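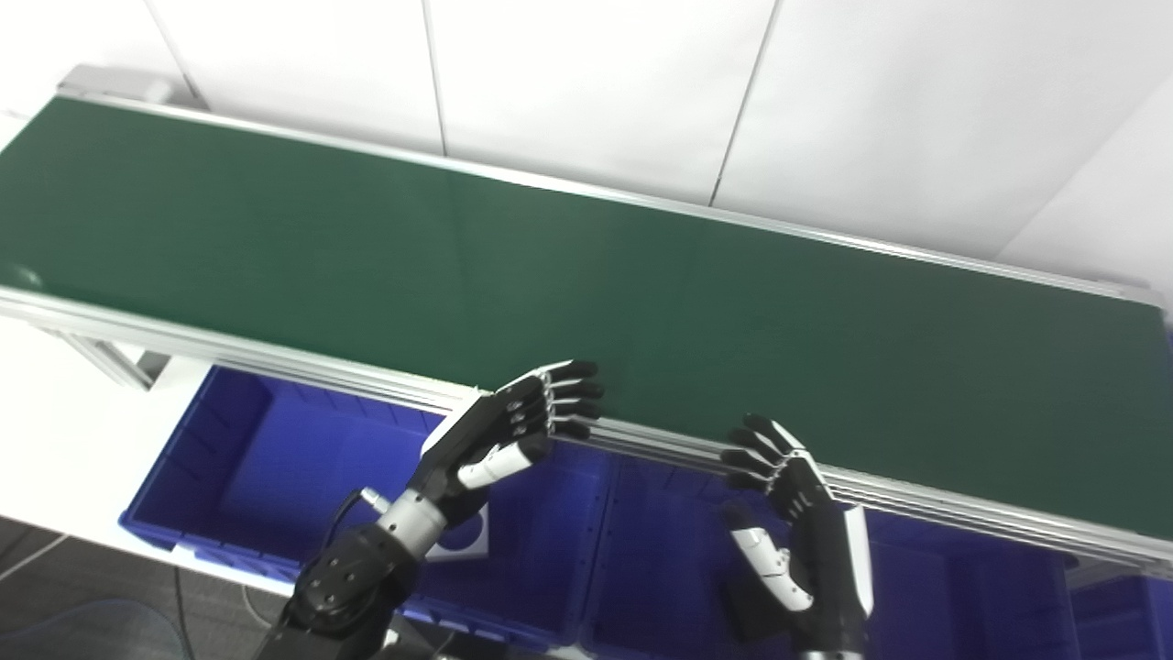

先说好,那天晚上真不是我的错。

我在Nondard的分拣间上夜班,搭档是一台双臂的家伙,系统里登记叫Drelness,我嫌拗口,一直喊它老德。老德脾气比我好多了,活儿也简单:皮带上来什么,它就抓什么,按标签往下面的蓝箱子里放。一晚上跑下来,我主要负责喝茶(还有换箱子,好吧)。

出事是在换班后没多久。料断了,上游Intarasuk那条线在修,皮带上光溜溜的,老德却还在抓。一下,一下,特别认真,跟弹钢琴似的!我开头还笑,掏出手机想录给我老婆看。后来就笑不出来了,它每抓一次,手就往边上的铝梁低一点点,指尖开始蹭到梁上,咔哒,咔哒。

我喊了声“老德你歇会儿”,当然没用。面板上一片绿,故障代码一个没有,计数倒是在涨,已经179件了。179件什么呀?空气吗?

按规程我该先拍急停。可我脑子一热,看见箱子里有张像标签的白卡片,就想伸手去扶一下,胳膊都探过护栏了,它左手忽然抬起来,悬在我手背上头不动了。我也不动了。那12秒我把这辈子欠的钱都想了一遍。

然后我用另一只手,慢慢地,慢慢地,够到了那个红按钮。

Ankit Tripathi从Getcombe赶过来的时候天快亮了,头发还翘着。他翻了半天日志,说是相机标定漂了,它一直以为皮带上有东西,高度也越算越低。我问,那它最后怎么停住了?他把那一段来回看了2遍,说日志里没有停的指令。

“那它干嘛停?”

他没理我,先问我为什么把手伸进去。我就去给他倒茶了。

第二天停机重新标定,我写了一整页检讨,护栏门也换成了一开就断电的那种。现在上班我还是喊它老德,不过手都揣在兜里喊。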